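Skukel > Work with us > Calls > Grasp data operators, spring round

Sunday, April 28, 2019
By Danica Babić

Operators wanted for grasp collection, Londov lab

Skukel is looking for people to help gather grasp examples for a learning system. The work is at our Londov site, on the ground floor of the Pavlović building. It is paid, part time, and open to people with no background in robotics.

The system learns to pick objects out of a bin. It starts out poor at this. To get better it needs a large number of attempts, good and bad, with a correct label on each one. The arm does most of the attempts by itself. People are needed to set up the bin, steer the arm by hand for part of each shift, and check the labels.

A shift is four hours with one 19-minute break. The target is 250 logged attempts per shift. You will not be paid less if you come in under that, but please don't rush the labels to reach it.

What you would do on a shift:

- Place objects in the bin from the printed list. Lists change every 50 attempts.
- Start the run and stay within reach of the stop button.
- Guide the arm with the handheld controller when the schedule calls for it.
- Mark each attempt as held, dropped, missed or other. Use "other" when you are not sure and write a short note.
- Put back anything that leaves the bin, in a new position. 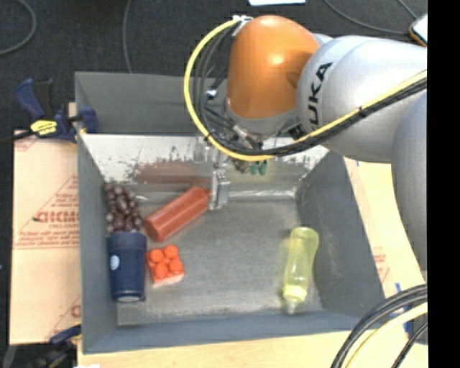
We keep the object sets mixed on purpose. Hard and soft things, round and square things, household items and toys all go through the same bin, and operators should not line them up or choose easy positions. Toss them in gently and leave them where they land. If two objects end up touching, leave that too.

The steering part takes most people two or three shifts to learn. Vlasta Janevski runs the training and sits with new operators for their first full shift. Training hours are paid at the normal rate.

You should be 18 or older, able to stand for an hour at a time, and comfortable reading short instructions in English. You need to be able to tell red from green on a screen, as the labeling tool still uses both. Long hair has to be tied back and loose sleeves rolled up. We supply safety glasses.

We have 8 places. Each operator works two or three shifts a week, mornings or afternoons. There are no night shifts. The round runs until December, and we ask for at least six weeks from anyone who starts. People who worked on the Brevulby drawer-opening round may apply again and can skip the first training session.

No names or recordings of operators go into the data set. The cameras are fixed on the bin and the arm, and hands do sometimes show up at the edge. If that is a problem for you, say so before you start.

To apply, send a short note with the shifts you can do and the earliest date you could begin. A résumé is fine but not required. Write to Danica Babić at the Londov office, or leave the note at the front desk.

Comments

marten_k
Can students on a 10-hour limit apply?

Danica Babić
Yes. Two shifts a week is eight hours. Put the limit in your note.

Oldrunner
Did the Brevulby round. Bring shoes you can stand in, the floor is hard.

P. Lind
Is there parking at the Pavlović building or only on the street?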